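Falline Desk Sets: packing a pen case
Data card, second version

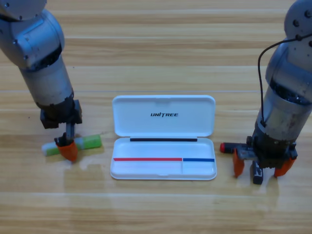

Open white pen case on the plank tabletop, with a green and white stick-shaped item lying on the wood.

What is in this set

Falline Desk Sets is a small collection of recordings of one everyday job: putting writing things into a pen case. The set has 249 recordings. Of these, 191 are for general use and 58 are kept back for checking results. Please do not mix the two parts, also when you only want to make a quick trial.

The work was prepared by Lensa Kahsay and Quang Phùng. Mitiku Worku wrote the notes on each recording, and Gebremedhin Habte read them all a second time in February.

The case

The case in the picture is an oblong plastic box with a lid on a hinge. The inner face of the lid is glossy and white, with rounded corners, and has UNITREE printed on it in bold black capitals. In the notes we call it "white case" and we do not use the printed name, so that a search for "case" finds every recording.

A case counts as open when the lid stands up by itself. If the lid has fallen forward but did not catch, we write "lid down, not shut". In the first version this was written as "closed", and 13 recordings had to be corrected.

The items

The items are common stationery: pens, markers, glue sticks, erasers and short rulers. Every item has a plain name and, where useful, a colour. When two kinds of item look alike from the camera side, the note says "stick-shaped item" and gives the colours only. We prefer a wide name to a wrong one. Users who need the exact kind can look in the file items.txt, where Mitiku keeps the list from the table.

An item is "in the case" when its whole length is inside the base. An item resting across the rim is "on the case" – this difference is small, but it matters for the final result of a recording.

The table

All recordings use the same tabletop of light wood, with the long boards running from left to right. It has a slight sheen, and you will find soft reflections and shadows on it. We did not remove them. The grooves between the boards can stop a round pen from rolling, so please be careful if you compare with recordings made on a smooth table.

Files

notes.csv: one line for each recording, with start state, end state and items
items.txt: the names of the items and their colours
split.txt: which recordings belong to which part
changes.txt: corrections after the first version

Known problems

In 62 recordings the lid hides a part of the table behind it. Items which lie there are marked "hidden" until they come into view again.

The colour names were chosen by two people and are not fully equal. "Green" and "dark green" may be the same marker.

Questions and corrections

Please write to Abenezer Belay through the Skudley project page. Give the recording number and the line in notes.csv, and if possible say what you think the correct word is. He goes through the messages on Saturday.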